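# Flikanach Household Items

By Naomi Mutiso
Updated March

We use cookies to remember your settings. Accept | Manage

## Contents

Flikanach is a list of 913 household objects kept for sorting and tidying work at Jisarthorpe. Each row has an item name, a group, a main color and a shelf number. Groups are kitchen, play food, storage, textiles and other.

Play food goes under the name of the real thing, so an artificial lemon is `lemon` with `play` set to 1. Trays and baskets are `storage` even when they come with a bowl or a rug.

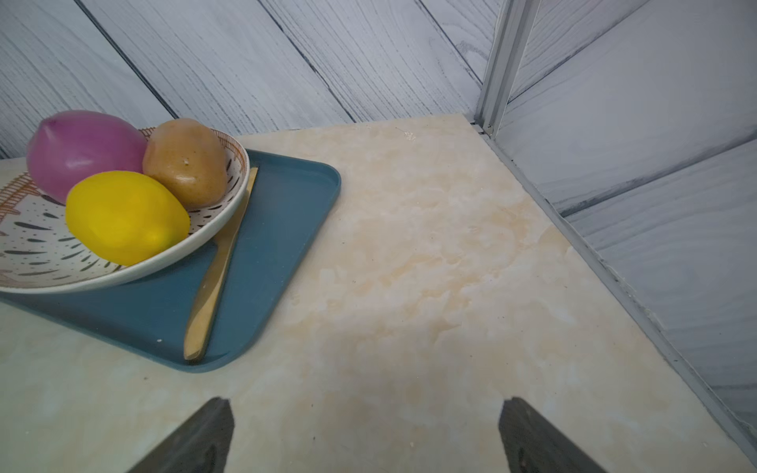
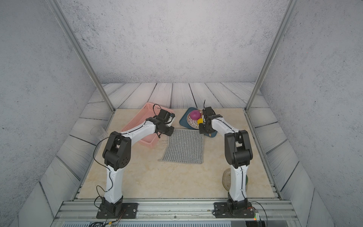
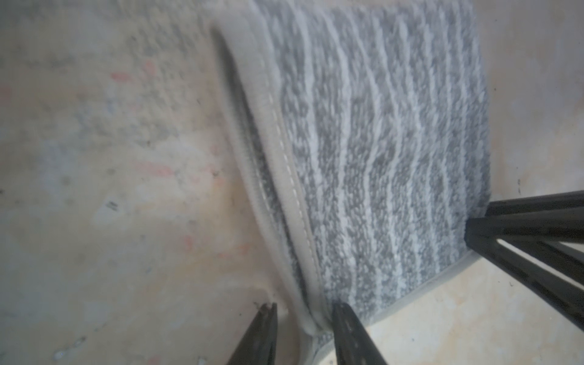

Small rugs and mats are `textiles`. Record the pile and the binding in separate columns. If a rug has two colors, enter the darker one first.

## Known problems

- Roughly 400 rows have no shelf number.
- Blue and teal were used loosely before version 2. Check the item before relying on the color.
- Ibrahim and Cekiria shelves share a label range.

## Changes

Version 2 merged `basket` and `bin`. Spatulas moved from `other` to `kitchen`.

Share | 4 comments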